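The pink tray, and other small victories

Published July 15, 2024

I have been meaning to write about the hobby table since May, and every time I sat down to do it I looked over at the state of the thing and decided it would be more decent to tidy it first. You can guess how that went. The tidying took six weeks, the writing has taken one evening and two mugs of tea, and I am rather pleased to have got to the second mug.

For anyone new here, the table is where I do all my mending and fiddling. It lives at the window end of the back room in Cotley, and over the years it has collected everything that had no other home. Screws out of a radio I no longer own. Children's blocks, because my niece was once small and visited often (she is now taller than me and has opinions about trains). Bits of switch, bits of plug, half a door handle. I used to keep it all in biscuit tins, which look charming on a shelf and are hopeless in practice, as you have to open every one of them to find the thing you want, and it is always in the shortbread tin, under the string.

My friend Severyn Stasiv came to stay in May and watched me go through four tins looking for a fuse. He was very kind about it. He made me a sandwich, and then he said that in his father's workshop everything that was being worked on went into one open tray, and everything that wasn't went away, and there was no third place for things to be. I said that sounded severe. He said it was the only restful room in the house. I thought about that for a good while after he had gone home.

So I bought a tray. I had in mind something grey and sober, but the hardware shop on Derkach Lane had only the pink left in the size I wanted, and I have grown so fond of it that I would now refuse the grey one if you offered it to me. It has high enough sides that nothing rolls out, and the corners inside are rounded, so a cloth goes all the way round without leaving a line of fluff. If you have ever tried to get sawdust out of a square corner with your little finger you will understand why I mention it.

The rule I have settled on is a softer version of Severyn's. The tray has to be empty before I start anything. Whatever comes out of it goes on the table top where I can look at it properly, and nothing goes back in until I have decided what it is for. That last part is the slow bit. I can spend a whole afternoon deciding, and have done.

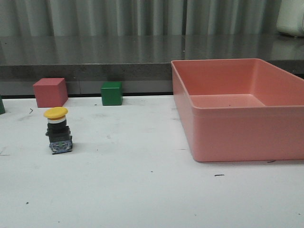
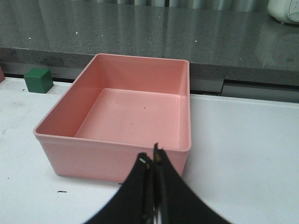 Does a tray like this need dividers?

For most small jobs an open tray works better, as you can see everything in one look and tip the lot out when you have finished. Dividers are useful once you are storing things for months, and for that I would use a proper box with a lid.

I did try dividers, I should say. I cut some out of an old cereal packet, slotted them together and felt very clever until the following morning, when I found that every section was exactly one finger too narrow for my hand. They have gone in the recycling, and the tray is the better for it.

Now, the blocks. I had every intention of passing them on to the playgroup, and most of them have gone, but I held back a few of the green ones and a pinkish red one that is bigger than its neighbours. They turn out to be terribly handy. I prop things against them while glue dries, and I put one at either end of a strip of wood to lift it off the surface for painting. I suppose that makes them tools, which is what I shall say if my sister asks.

The push button with the yellow cap is another matter. It came in a mixed lot from a house clearance over at Greltmont, lot 802, which I remember because the auctioneer had to say it 3 times before I realised I was the one bidding. I have a notion of fitting it to a box as a doorbell for the shed, so that I can be called in for supper without anyone having to walk down the garden. It needs a bell, a length of cable and somebody who knows more about wiring than I do, and until I have lined up all of those it is staying off. I like having it out where I can see it, though. It has such a satisfying shape, that round top, like something off a ship.

I ought to say a word about the white table top as well, as a couple of you asked after the last post whether it was a nuisance to keep clean. Well, yes! It shows every speck. Each dark fibre that comes off a jumper or a brush sits there looking up at you, and there are some grey smudges that I have come to think of as permanent. But I can find a dropped screw on it straight away, and on the old brown one from Wasberg I spent half my life patting about with the flat of my hand. I go over it with a damp cloth and a drop of washing-up liquid at the end of the day, if I remember, and if I don't remember it waits quite patiently.

The biscuit tins, you will be glad to hear, have gone to better lives. Two hold biscuits. One went to Severyn, full of the fuses I finally found, with a note. The shortbread tin I have kept for string, because I do use a lot of string, and I know where it is now.

Next on the list is the drawer under the window, which I have not been able to open fully since the spring. I believe there is a whisk in the way. I can get my hand in as far as the wrist and feel something that might be a tape measure, and once I have had a proper go at it with a ruler I will let you know what was in there.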